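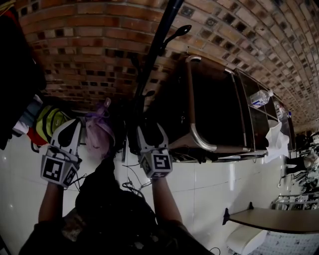
How to get a burnt garage pulled down without falling out with the council

So the garage burnt down. Well, half of it did, the half with the mower in it, and for most of the winter I had a black, leaning thing at the bottom of the yard with a tarp over it. Then the notice came in the mail from Bomlow council telling me to make it safe or take it away, and I panicked a bit and rang everyone I knew. You don't need to do that! It's mostly paperwork and one very loud morning.

I'm going through it in the order I wish I'd done it. Your own council will have its own forms and its own fees, so ring them before you spend any money.

1. Read the whole notice

Mine had two dates on it and I only saw the first. One was the day I had to reply by, and the other was when the work had to be finished. Put both on the fridge. If you can't make the second one, write and ask for more time before it passes. I emailed, got a very nice reply from Bernadette Keogh in the building office, and she moved mine to September, no fuss at all.

2. Talk to your insurer before you touch anything

Take photos of every side, inside too if it's safe to lean in (mine wasn't, so I stood on a ladder next door and used the zoom). Ask the insurer in writing if they're finished looking at it. My brother-in-law was all set to come over with a sledgehammer and I'm very glad I held him off, as the assessor wanted one more visit.

3. Find out what it's made of

Older garages around here often have asbestos sheet in the eaves or behind the lining, and fire makes it worse. Don't snap a bit off to have a look. Get someone licensed to take the sample. I paid $180 for mine and it came back clear, but the council wanted the result attached to the form anyway.

4. Fill in the demolition form

It was 4 pages and they wanted:

- a site sketch (hand-drawn was fine, I used the back of a calendar)
- the test result
- the contractor's licence number
- proof the power had been cut off at the garage

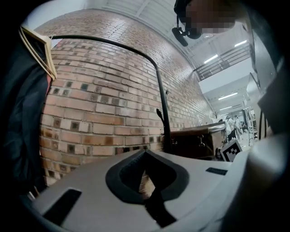
The power one held me up for ages. You want a signed certificate from the electrician, and a text saying "all done mate" won't do it. I know that now. Application fee was over $200, payable at the counter or online, and the online page logged me out every time I went to find my card.

5. Tell the neighbours

Drop a note in, with the time the truck is due and your phone number. Roland Gosling over the back fence works nights, so we agreed on a late start and he moved his car out of the lane. If your garage sits right on the boundary, like ours, have a proper chat about the fence too, and get whatever you agree on down in an email.

6. On the morning

Walk the contractor around and point at what stays. I tied orange tape on the lemon tree, the tap and the clothesline, and they still asked me about the lemon tree! Wet the dust down, keep the dog inside, and hang on to the tip receipts. The inspector asked for them when he came to sign off, and I had to fish one out of the recycling.

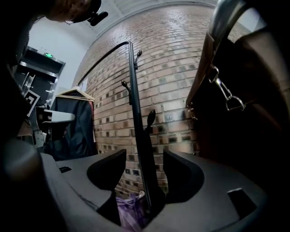 A black coat rack by the brick wall.

7. Get the sign-off in writing

The inspector had a wander, scuffed the dirt with his boot and told me it was all good. I waited for the letter before I booked the new slab. It took a fortnight and I've filed it with the house papers, along with the notice that started it all.

Comments

Senthil Kotian
Does the electrician's certificate have to be dated after the fire? Ours was cut off years ago when we rewired the house.

Lovely Tiongson
Senthil, I had the same thing with our old laundry and they took the earlier one, but I had to ask at the counter. Great write-up by the way, I wish I'd had it last year when we were doing the Cinov Street place.

Thirumalai Shenoy
Check your bin size as well. We ordered one too small and burnt timber takes up heaps of room. Second bin cost as much as the first.

Related

What to do when a council notice has the wrong address on it
Skip bins on the nature strip: do you need a permit?
Sharing the cost of a boundary fence
Vilero Lane drainage works: who to ring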